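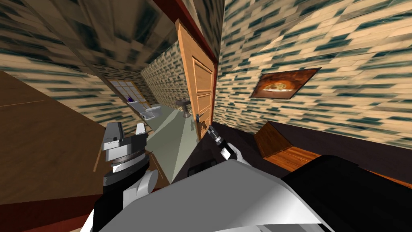
Panel door – a door built from a frame of stiles and rails with thinner panels set in. Common in houses, bathrooms and bedrooms esp. Panels float in grooves so the wood can swell.

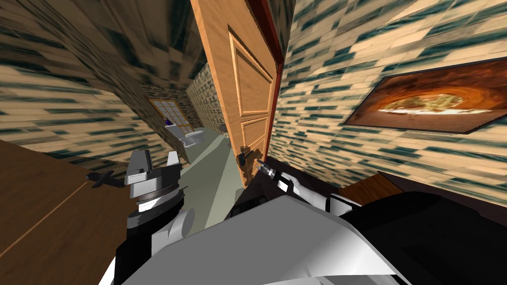
Panel layouts vary by region. Grindia doors have 6 panels, older Imik ones fewer. A tall panel over a second one, with a lever handle set low down, is another layout. Paint is less comon than clear finish.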